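Speaker notes – "What the town clock taught me about being late"
Flormont Library evening talks, 21 Apr 2026

Wait for the door to close. Water on the left, clicker on the right. Say hi to Catarina Loureiro if she's in the front row (she lent me the ledgers, so thank her now, not at the end when people are putting coats on).

Okay, so. Start with the question: who here has set a watch by the clock on Vanhove Street? Hands up. Keep them up if you missed a train because of it! Let them laugh, don't rush.

The clock went up in 1882. Before that, Flormont ran on whatever the church said, and the mill ran on whatever the mill owner said, and the two were hardly ever the same. Read the bit from the mill ledger here – the one where a weaver gets docked for being late and writes back that he was early by the church. I love that man. I don't know his name, the page is torn. Pause after this one.

Then the railroad. Don't get lost in time zones, you always do. One minute, tops. All they need is that a timetable only works if the two ends of the line agree on what noon is, and that plenty of small towns were grumpy about it for years. Flormont kept two minute hands on the clock for a while, one for local time and one for the trains. People usually gasp at that, so give them a second.

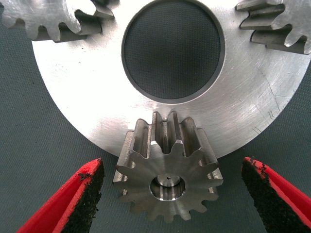

Next is Gerrit Lambrechts, who wound the thing for 53 years. Twice a week, up the ladder, crank in hand. His logbook is mostly weather and complaints about pigeons, but there's a line from October 1968 I want to read in full: "Stopped at ten past four. Told no one. Started it again at ten past four." Say it slowly. He just waited half a day for the real time to come back to him and let it go! Best joke in the whole archive and I'm not sure he meant it as one.

If the crowd is warm, tell the story about my grandmother and the kitchen clock she kept seven minutes fast. If not, skip to the electric motor.

Electric motor: put in for 2000, everybody worried about computers that winter, and the old clock was fine. The new motor was the thing that quit, in its second week. Renato Sarmiento was there and might want to jump in. Let him, he tells it better, but cut him off before the lightning rod story.

Last part, go softer. I used to think being on time was about manners. After a year with these ledgers I think it's more of a deal people make with each other, and somebody has to keep making it – up a ladder, in the cold, with pigeons. Don't preach. Two sentences and move on.

Questions. Somebody will ask why it's slow right now. Answer: four minutes, the town knows, Bram Aerts has the repair quote. Books are on the table by the stairs, cash or card.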